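Chapter 7
Grippers You Can Build on a Bench You Have to Share

In this chapter
Why the hand comes before the arm
Choosing a finger shape
Padding, and what it forgives
Mounting, tags and spare parts
Fixtures and first objects
Your first session of grasps

By now you have a working motor, a controller that answers when spoken to, and a drawer of brackets that fit something you no longer own. Chapter 6 ended with a promise that the arm would be next. The arm has been moved to Chapter 9. Readers of the first edition wrote to say that they had built the arm, admired it, and then found they had nothing to put on the end of it except a pencil and some tape. A pencil is a fine tool, but it limits your ambitions to pushing things off tables.

So we start with the hand. A gripper you can hold in your own fist and carry around the bench will teach you more in an evening than an arm will teach you in a month, mainly by letting you fail faster. You supply the shoulder, the elbow and the wrist, all of which came already calibrated. The gripper supplies two fingers and an attitude.

7.1 The build we will follow

The running project for this chapter is a two-finger parallel gripper put together in the Stulside shared workshop by Precious Ocampo and Karlijn Van Beek. Neither of them set out to build a gripper. Ocampo wanted a machine to load trays onto a drying rack in her kitchen. Van Beek wanted to prove that such a machine was a terrible idea. They agreed to split the cost of parts and argue as they went, and the argument has turned out to be the best-documented part of the project.

They called it the Wumon, after a misprint on a parts bag. The name appears in all their notes and so it appears in ours.

Their working rules were short, and you may want to copy them onto the inside of your own toolbox lid:

Everything must be packed away by 9 p.m.
No part may cost more than dinner.
If it can be fixed with a longer screw, try the longer screw.
Whoever broke it writes it down.

The last rule produced a notebook in two kinds of handwriting, which we will quote from throughout. Entries marked O are Ocampo's and entries marked V are Van Beek's. The entries with no initial are the expensive ones.

7.2 Why two fingers

Your own hand has five fingers, and you will be tempted to match it. Resist. Every finger you add brings a joint, every joint brings a cable, and every cable will find a way to be on the wrong side of the thing you are picking up. Two flat fingers that move toward each other and stay parallel can pick up a surprising share of what is in a kitchen or a workshop, provided that you come at it from the right direction.

"The right direction" is doing a lot of work in that sentence. A parallel gripper has one good opinion about any object, and you must turn your wrist until you find it. A mug is easy across the handle and hopeless across the rim if your fingers don't open far enough. A sheet lying flat on a table is the classic bad case. There is no side tall enough to squeeze, and the fingers close on nothing with great confidence.

Notebook, early on:
V: It can't pick up a tray.
O: It can't pick up a tray YET.
V: Tray is flat. Table is flat. Please explain the plan.

The plan was to stop asking the gripper to lift the tray from its middle and to come in at an edge that overhangs something. We return to it in Section 7.6, along with the remains of the first tray.

7.3 Padding

Bare plastic fingers are slippery, and people respond to slipping by squeezing harder. This is how you discover the strength of your motor mount. A softer face on the finger lets the object sink in slightly, spreads the force over a larger patch, and covers up small errors in how you lined things up. Good padding makes a mediocre builder look careful.

You have three decisions to make.

Thickness. Too thin and you may as well have left it off. Too thick and the object rocks in the grip like a passenger on a bus. Start in the middle and trim.

Attachment. Glue is permanent until the moment you need it to be. Double-sided tape is the reverse. The Wumon used tape for the first few weeks and glue afterward, and the notebook contains a full page on the day of the changeover, most of it about fingertips. Human ones.

Coverage. Pad the inner face. Leave the mounting holes alone. If you cover a hole you will need that hole by the weekend.

Ocampo bought her first padding from Olatunji, the hardware counter two doors down from the workshop, where offcuts are sold by weight out of a bin. She has enough left over to pad every gripper in this book and possibly the floor.

7.4 Mounting, and the case for boring screws

A finger has to come off. It will crack, or the padding will wear, or you will have a much better idea for its shape at an hour when good ideas should be left until morning. Design the mount so that one driver and one size of screw will do the whole job. The Wumon's first version used 4 different screw sizes, chosen, according to the notebook, "for structural reasons (V)" and "because they were in the jar (O)."

Label both fingers before you take them off. They look identical, they are not quite identical, and the difference will show up as a slight toe-in that you will spend an evening blaming on the software.

7.5 The bench

Shared benches have their own physics. Things left on them drift. Clamps migrate to other people's projects and return with new paint on them. Before you start a session of grasps, clear an area as wide as your reach and put back only the objects you intend to handle.

A dark object on a pale surface is easy on the eyes and, later, easy on the software that has to find it. Thin metal parts are harder. A rod seen end-on is hardly there at all, and a rack made of rods gives the fingers plenty of ways to arrive on the wrong side of a post. That makes a rack an excellent practice object and a poor choice for a demonstration in front of relatives.

Approach slowly, with the fingers open wider than you think you need. Stop with the object between them before you close. Look at both sides. Most bad grasps are already bad at this point, and you can save yourself the closing.
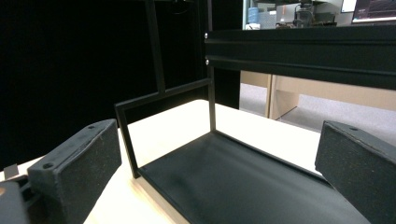

Figure 7.1 Fingers open at the rack. Note the padded inner faces and the thin uprights.

Work out which of the uprights you could close on without the finger meeting something else first. Then consider the tray. A finger that reaches the post nicely may be on course to plow into the sheet at its foot, and the sheet will not complain until you lift. The notebook's advice for such cases is a single line from Van Beek, underlined twice: "Go higher."

7.6 Your first session

Set aside an evening. Thursday was the Stulside habit, chosen for the simple reason that the laser cutter people met on Wednesday and left the extractor fan running. You will need the gripper, one object, a notebook and a pencil (you were right to keep the pencil).

Do 200 grasps. This sounds like a punishment and partly is. Record each one as held, slipped or missed, and add a word or two whenever something odd happens. Do not fix anything during the first 50 unless it is actively falling off. The urge to adjust after every miss is strong, and if you give in you will finish the evening with a gripper unlike the one you started with and a set of notes that describes neither.

The Wumon's first full session ran to 300 because neither builder would agree to stop on a miss. The tray fared worst. Coming down from above, the fingers skated off it every time. Coming in level at an overhanging edge, they held it often enough for Ocampo to declare victory and Van Beek to ask for a definition of victory. Both positions are recorded.

When you have your own tally, sort the misses by direction of approach before you sort them by anything else. If they cluster on one side, check the toe-in from Section 7.4. If they are spread evenly, check the padding. If they are all in the last half hour, check the builder, and go home.

7.7 A note on cost

The parts list in Appendix C comes to less than the price of the Trallmont hobby kit that most readers ask us about. The kit is better finished. It also arrives with its fingers sealed in place, which makes Sections 7.3 and 7.4 rather short. If you already own one, follow along using the adapter drawing in Appendix D and accept that some sawing will be involved.

Before you go on

Build the finger mount from Section 7.4 and swap the fingers left for right. Write down what changes.

Cut padding in two thicknesses and run 20 grasps with each on the same object. Keep the offcuts.

Find an object in your kitchen that your gripper should be able to hold and can't. Bring it with you to Chapter 8, where we will add a motor driver that knows when to stop squeezing. Avoid anything with a yolk.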